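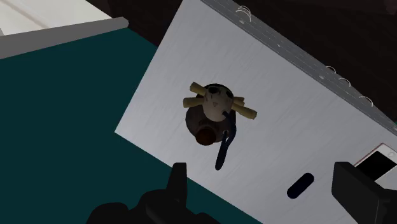 Unit 4: Tokens as membership records

Read the Trulside case before class. Notes by Larasati Tambunan.

A token is an entry on a shared ledger. The entry says that a certain address holds a certain item. It does not say who controls the address, and it does not by itself give that person any rights. Rights come from the terms the issuer publishes.

Fungible tokens can be swapped one for one. Non-fungible tokens each carry their own ID number, so token 47 and token 456 from the same contract are separate records even if they open the same door.

Case: Trulside

Trulside ran a chain of climbing gyms and sold passes as tokens. Holders could resell a pass, and the contract sent a fee back to the gym on each sale. Two problems came up:

Members lost access to their wallets and asked the front desk for help. The desk had no way to move the token.

Some marketplaces did not collect the resale fee. The fee was a setting that each marketplace could choose to honor – the contract could not force it.

Trulside later kept a regular customer database next to the tokens. When the two disagreed, staff went by the database. Think about what the token was still doing at that point.

Terms to know: address, private key, minting, burning, royalty, custodial wallet, gas fee.

On custody: with a custodial wallet, a company holds the key and can reset a login. Wainwright (see the reading packet) took this route. The customer then has to trust the company, much as with an ordinary account.

For the next session, write 2 pages on whether a gym pass needs a public ledger. Use the published terms as your main source.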